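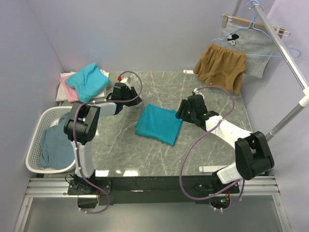
Teal cloth, folded, on the grey marbled top.

7 July 2026
Projection and print workshop notebook, Birnley

Started on the Betlow print this morning. Four reels, 35 mm, 17 minutes on the shortest and close to a full 2,000-footer on the others. Cans are in fair shape. Reel 3 has the wrong leader spliced on (it says reel 2 of something called Tatanska), so I cut it off, bagged it and put on a new one from the roll in the second drawer. Please don't throw the old leader out. The archive will want it back with the print.

Inspection, reel by reel:

Reel 1. Light scratching on the base side for the whole opening titles, then clean. Two tape splices near the head, both remade. No vinegar smell. Perforations good.

Reel 2. Best of the lot. One cement splice that opened when I flexed it, remade with tape. Lost no frames.

Reel 3. Edge damage on the soundtrack side, worst between the train station scene and the end of the wedding. Repaired 11 perfs with perf tape. There will be a tick in the sound there and I can't do anything about it short of a different print.

Reel 4. Cue marks have been scribed twice, once properly and once by someone with a nail. The right ones are the second set. I've written that on the can label and on the changeover sheet. End credits are short about two lines at the tail. The distributor's notes from the last booking mention it, so it was like that already.

Colour is still decent. Some fade toward pink in reels 1 and 4, nothing in 2 that I could pick at the bench. Want to see it on screen before we say anything in the program notes.

Projector 2: swapped the xenon lamp. Old one came out at 1,737 hours, which I've entered in the lamp log. Reset the counter to zero and checked it had stuck after a power cycle - last time it hadn't and we ran for a month on a wrong reading. Focus is a touch soft on the left side of the screen at 1.85. Ran the RP40 loop and shimmed the gate, better but still not even. Will try the spare lens tomorrow.

Aperture plates: the 1.66 plate for projector 1 is missing. It isn't in the rack or the tin with the spare belts. The Szalai season in August is nearly all 1.66, so if it's not found by the end of the week I'll file a blank. Projector 2's plate is fine and can be copied.

Sound: ran pink noise through the house left, centre and right. Centre was down 2 dB from the last check, brought it back up at the processor. Surrounds not done, ladder was in use.

Digital side: the trailer drive for the Szalai season loaded without trouble. Five trailers ingested, one with no key needed, the rest open as well. Subtitles on the third sit too low and clip on our masking in scope. Have emailed for a fixed version.

To order:
- splicing tape, both widths
- leader, green and white
- cotton gloves, medium
- cores, three-inch

Tomorrow: spare lens on projector 2, surrounds, then a full run of Betlow reel 1 with changeover to 2. Screen is free until two.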